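4.2 Home crowds and late goals when the stands reopened

The reopening of the stadiums gave us something rare in football research: the same clubs, on the same fields, with many of the same players, first without fans and then with them. We were delighted by how clearly the numbers spoke once we put the two periods side by side.

Our match file covers 906 league games played behind closed doors and 2660 played in front of a crowd. For every game we noted the minute of each goal, the cards shown, and the added time signaled at the end of each half. Cup games were left out, as were games moved to a neutral field. Two clubs, Arport and Undley, shared a stadium for part of the study, and their meetings there were treated as neutral and dropped as well.

The home side's edge in points shrank in the empty stadiums, as earlier work would lead one to expect. What excited us more was where in the game it shrank! First-half results hardly changed. Nearly all of the loss came after the break, and most of it in the last part of the second half, when a home team chasing a goal would normally have the noise behind it. Cards followed a similar path – away players were booked less often late in games without fans, while bookings for home players stayed level.

We tested whether tired legs could explain this. The schedule was crowded in January, and squads were thin. Splitting the games by days of rest left the pattern in place, and so did taking out every game in which a side had played extra time in the week before. Toprak, the smallest club in the file, shows the effect as strongly as the big ones do (a lovely result for anyone who has stood on its one covered terrace).

Figure 3.

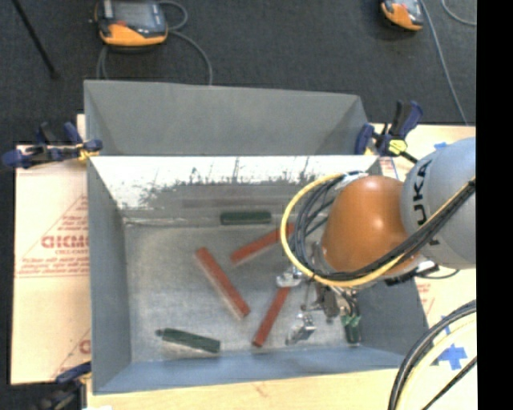 Sterkell objected at the review stage that late goals also depend on substitutions, and that the change to five subs came in at nearly the same time as the empty stands. The objection is a good one and sent us happily back to the data. We reran the model on the 609 games in which neither side used more than three subs. The late drop in home goals was smaller there, but still plain to see. Added time made no difference to the result in either set of games.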